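Folding demos with the hand-held gripper: mixed rooms beat more takes

Mollah_bench
Posted June 22, 2024

OK, I have been itching to post this! We finished the first comparison on jeans. Two training sets, 1,258 demos each, all recorded by hand with the gripper and no arm involved. Set A is one bedroom, over and over. Set B is spread over 32 homes. Same policy, same training time. Tested in homes neither set had seen, A got 45 good folds and B got 109, out of the same number of tries. I ran the count twice!

Denim on a patterned duvet is my favorite kind of take (stiff waistband, soft stuff underneath, flowers across the lower left of the background).
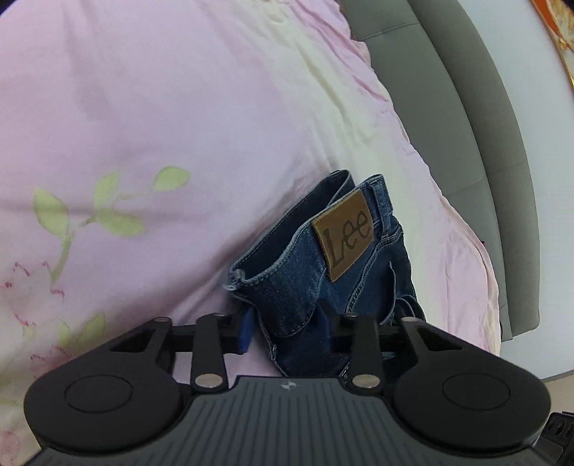

Ritu Goel: Great numbers, but I'm not sold on rooms being the cause. More homes also means more people holding the gripper, and everybody grabs a waistband differently. How many operators in set A?

Mollah_bench
Two in A, many more in B. Fair point, and I don't have a clean answer yet.

hnigam
I'd bet on the jeans myself. Did set A use the same few pairs?

Mollah_bench
No, the clothes bag traveled, so both sets share the same pairs. That part I'm sure of.

Ritu Goel
Then swap operators in one room and rerun. Until then I'd call it "variety helps" and leave rooms out of the title.

Mollah_bench
Leaving the title, ha, but the operator swap is going on the list for August. Yogesh Rana already offered his hands.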